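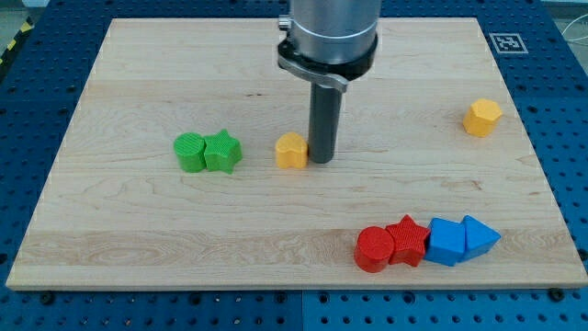
Girell: a word list of board and tile game terms

Girell is a list of the words people use when they play games on a table. It began as a text file that Ieva Luik kept to settle arguments, and it has since grown large enough to start them. The current release holds more than 2,000 entries in English, with regional and household variants where we could find someone willing to own up to them.

What is in it

Everything lives in one folder called words. The main file is terms.csv, in UTF-8, with a header row. The columns are:

term – the word or phrase as said aloud
game – the game it belongs to, or "general"
sense – a plain definition, one sentence if we could manage it
region – where the contributor learnt it
source – initials of whoever sent it in
disputed – yes or no

The disputed column was meant to be used sparingly. Please see the section on draughts.

A second file, variants.csv, links spellings and near-synonyms to a parent term. Fifty-one entries have no parent, having been disowned during the September tidy-up, and they are kept at the bottom under "stray".

How it was gathered

Most entries came from paper slips left in a tin at the Dastholm games evening. Venkatesh Alva typed them up, including the ones written in eyeliner. The rest arrived by email, often late at night and in capitals. We corrected spelling in the sense column but left the term column alone, so "dubble bluff" stands.

Nikola Brzozowska checked the whole file against the rulebooks on her own shelves. Where a rulebook and a contributor disagree, both senses are given, rulebook first. Contributors have written to complain about the order.

Known problems

Draughts is a mess. There are 21 words for the penalty of losing a piece you failed to capture with, and at least four of them are rude.

Dominoes leans heavily on two families, who do not speak.

"Laur" appears as a term for passing your turn. We have one source for it and he may have been clearing his throat.

Region is free text. It includes "up north", "my nan's" and "the caravan". Anyone planning a map should lie down first.

Using it

The list is free to use and change, provided you credit Girell and say which release you used. Primo Caruso has written a small lookup script, dunetti.py, which prints a definition when given a term:

python dunetti.py huff

It ignores case and accents. It does not ignore trailing spaces, and Primo considers this a matter of principle.

Sending in words

Open an issue with the term, the game and where you heard it. Please don't send house rules for Monopoly. We have them.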